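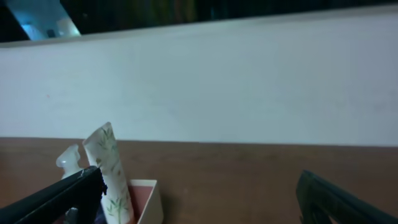 Page last changed: March 4, 2019

Notebook entry, toiletries packing, bench 2

Purpose of entry. To record the present state of the toiletries packing task on the Wiltlow bench, and to set out the points to be settled before the written procedure is passed to Hepburn. The entry replaces the draft note made in January, which should no longer be followed.

Work surface. The brown wooden top has been retained. The Tudwood bench was considered and set aside, as its surface is shiny under the ceiling lights and small clear items are difficult to make out against it. The white wall behind the top is to stay bare. Notices and labels belonging to other work should be posted on the corridor board. The top is to be wiped with a damp cloth before each session and allowed to dry. Polish is not to be used.

Items. The set is drawn from the general stock under shelf code 1211. Colleagues are asked to return articles to that shelf at the end of a session and to record any substitution in the margin of this notebook. Bottles that have leaked should be thrown out and replaced, and the shelf tray rinsed.

Placing order. The January draft called for the flat articles to go in first. This was found to be unsatisfactory at Ister, where the bottle was then set down on top of a toothbrush and leaned against the side. The bottle is now to be placed first and set hard into a corner.
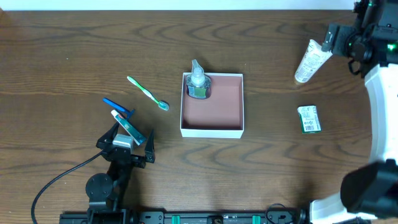 Choice of box has taken up more of the discussion than expected. The deep carton used previously hid everything below the rim, and colleagues had to lean over the bench to check the contents. The open white cardboard box is preferred. With the soap dispenser standing in its upper-left corner, the pump head still comes a little above the rim, and the remainder of the floor is free for the toothbrush and the tubes. The lid question is therefore open: a flat lid will press on the pump, and either a taller box of the same kind or a shorter bottle will be required if the set is to be closed for storage.

Tubes. Caps are to be checked for tightness before packing. The small toothpaste tube should lie along one side of the box and the larger tube beside it, caps at the same end. Toothbrushes go in last, bristles away from the caps. A cover for the bristle head has been requested.

Time allowed. Sessions have been set at about 11 minutes, including wiping down. This may be revised once the lid has been decided.

Outstanding
Obtain a sample of the taller box from Hepburn.
Confirm whether Ister wishes the pump locked before packing.
Amend the shelf list to show the current set.
Remove the January draft from the shared folder.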